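Cledell Rugby League Club has confirmed that second-row forward Rigoberto Tovar will captain the side for the coming season, following a vote of the playing group and the approval of the club's board.

Tovar, who joined Cledell from Hotby, takes over from Azucena Camacho's first appointment to the role, halfback Owen Kołodziej, who asked to step down at the end of the last campaign. Kołodziej remains under contract and will continue to play at halfback.

The announcement was made at the club's open training day on Sat 23 January. Camacho, the head coach, told members that the decision had been settled before the holiday break and that the outgoing captain had been consulted throughout.

"Rigoberto has led our defensive sessions for two preseasons," Camacho said. "The players respond to him, and he is prepared to have hard conversations on the field. We lost too many matches in the final 20 minutes last year, and a good part of that came down to communication."

Cledell finished the regular season in fifth place and was eliminated by Flaslow in the first round of the playoffs in November. The club conceded late tries in each of its last three matches, and a review completed after the playoffs recommended changes to the bench rotation and to the conditioning program. Both changes have been adopted.

Tovar said he intended to keep the existing leadership group in place.

"Owen did the job well and he is still the player who runs our attack," he said. "I will talk to the referee and I will toss the coin. Most of the other work is shared among the senior players, and that will stay the same."

The team will open its schedule at home against Flaslow. A total of 387 season memberships have been renewed to date, and the club has set a target of 1000 before the opening match. Capacity at the ground remains at 2000, with the east terrace reserved for members and their guests. 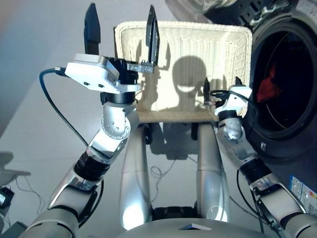

Two players will be unavailable for the first rounds. Winger Marcus Hale is recovering from shoulder surgery, and reserve hooker Dale Pruitt is serving the remainder of a suspension carried over from the playoffs. Camacho said that neither absence would be covered by a new signing and that players from the reserve grade squad would be given the opportunity.

A trial match against Hotby will be played behind closed doors before the season begins. Members may collect their passes from the club office during regular business hours.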